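The One-Bin Method, Tried Grudgingly
2021-06-03

My sister-in-law sent me a link to yet another decluttering system, and I read it the way I read all of them, with my arms crossed. The idea is simple enough that I'm a little embarrassed to be giving it a whole post. You get one bin. You put it on a clear table. Anything lying around the house that you can't place goes on the table, and then it either goes in the bin or it doesn't.

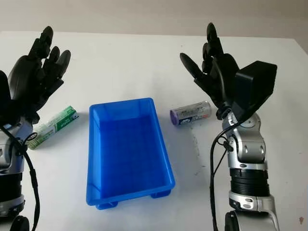 What the method claims

It comes from a newsletter called Umdale, written by Thandeka Van Wyk, who has a lot of subscribers and, as far as I can tell, very few belongings. She says a household will "find its level" in 16 days if everybody uses the same bin. I've read the newsletter twice and I still don't know what a level is or how I'd know we were at ours.

Her rules, as I understand them: the bin has to be plain, with no lid and no dividers. It starts empty every morning. Whatever is in it at bedtime gets put away properly or leaves the house. You are not allowed to buy a second bin. She is very firm on the second bin.

The bin itself

She recommends one from Peltard that costs $18 before shipping. Mine is blue plastic, a plain rectangle with sides that flare out a bit and little feet underneath, and I got it at the discount place in Gustine for a good deal less. It's a bin. I can't imagine what the other one does better.

I will say the bright blue helps. We had a gray one before, under the desk, and it turned into furniture. Stuff went in there and stayed in there until we moved. A bright blue thing in the middle of a white table is harder to ignore, although I suspect I'll manage it by August.

Where it gets silly

Take a beverage can and a little green and white box, the kind toothpaste comes in. Under the Umdale rules each of these is a "decision." You're meant to lay it on the table, look at it, and ask where it lives.

A drink can doesn't live anywhere. If it's full it goes in the fridge, and if it's empty it goes in the recycling. I didn't need a newsletter for that. The box is the same story. There's either something in it, and it belongs in the bathroom, or there isn't, and it's cardboard. I have been handling toothpaste boxes without guidance my whole adult life.

What the method does well, and I'm saying this through my teeth, is get things off the counter. My husband will not walk a can to the garage. He will put a can in a bin that's two feet from his elbow. Then I walk the bin to the garage, so you could argue the system is mostly me, but it's one trip where it used to be five or six.

The table problem

The part I really doubt is the clear table. The newsletter treats it as a given, like everybody has a white table with nothing else going on. Ours is also where we eat, do taxes and fix things. Getting it clear the first time took me most of a Saturday, and I noticed that all that work was supposed to happen before the method even started. That seems like cheating to me. If I could keep a table clear I wouldn't be reading about bins.

Our neighbor Mr. Gumede, who has lived next door forever and owns more stuff than we do, told me he just has a chair he throws things on. Once the chair is full he deals with it. I'm not sure his way is any worse — and he already had the chair.

Would I keep going?

We're a week in. The counter by the toaster has been bare for four days, and the bin has been emptied every night except two, when I went to bed mad about something else. I haven't found my level. I did find the good scissors.

I'm going to finish out the 16 days, mostly so I can complain with some authority. I am not paying for the printable tracker.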